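Drollari (service de manipulation textile)

Drollari est un service d'automatisation du pliage et du tri de vêtements, proposé par la société Lellmont aux blanchisseries industrielles, aux loueurs de linge professionnel et aux ateliers de reconditionnement. Il associe un poste à deux bras robotisés, un logiciel de commande nommé Ultidum et un contrat de mise en service. Le client ne fait pas l'acquisition du matériel : celui-ci reste la propriété du prestataire pendant toute la durée du contrat, fixée à 60 mois.

Composition de l'offre

La formule de base comprend les deux bras, leurs préhenseurs, les caméras et le plan de travail. Une variante dite Jiang, destinée aux petits ateliers, reprend les mêmes éléments avec un nombre réduit de références textiles. Le catalogue standard en compte 51, de la serviette éponge à la chemise à manches longues. L'ajout d'une référence donne lieu à une facturation séparée.
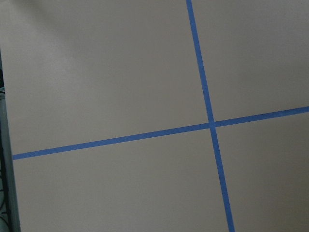
Le repérage du plan de travail constitue la première étape de la mise en service. Il est effectué par un technicien de Lellmont et vérifié à chaque changement de revêtement. Le marquage se fait au ruban adhésif bleu, dont deux bandes se croisent sur la surface gris clair et la divisent en quatre zones. Le point de croisement sert d'origine au système de coordonnées d'Ultidum, et sa position est enregistrée depuis chacune des caméras du poste. Le contrat prévoit un nouveau contrôle toutes les 3000 heures de fonctionnement - ou plus tôt, à la demande de l'exploitant.

Fonctionnement

Le vêtement est déposé sur le plan, sans orientation imposée. Ultidum en recherche les points caractéristiques, notamment le col, les épaules et l'ourlet, puis attribue une tâche à chaque bras. Les deux préhenseurs peuvent travailler ensemble ou séparément : l'un saisit le tissu pendant que l'autre reste en attente à proximité.
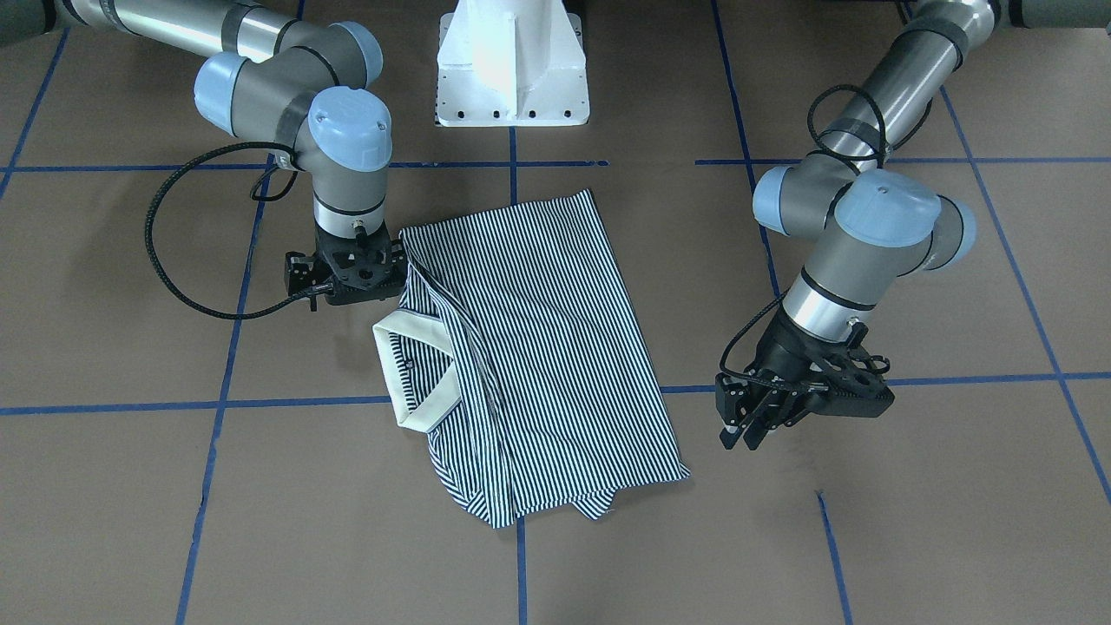
Préparation d'un polo rayé bleu marine et blanc, préhenseur droit en prise près de l'épaule. Crédit photographique : Lellmont, documentation technique Drollari.

Les articles à col et à patte de boutonnage relèvent de la catégorie la plus exigeante du catalogue. La documentation recommande de les traiter par lots homogènes. Les plis de l'ourlet y sont signalés comme une cause fréquente de reprise, le logiciel pouvant confondre un bord replié avec le bord réel de la pièce.

Conditions et limites

L'abonnement mensuel est fixé à 1847 euros hors taxes pour un poste, maintenance comprise. Le transport et la formation des opérateurs font l'objet d'un devis. Sont exclus du service les articles rembourrés, les pièces comportant des éléments métalliques saillants et le linge souillé. La mise à jour d'Ultidum est incluse - sauf pour la variante Jiang, où elle demeure optionnelle.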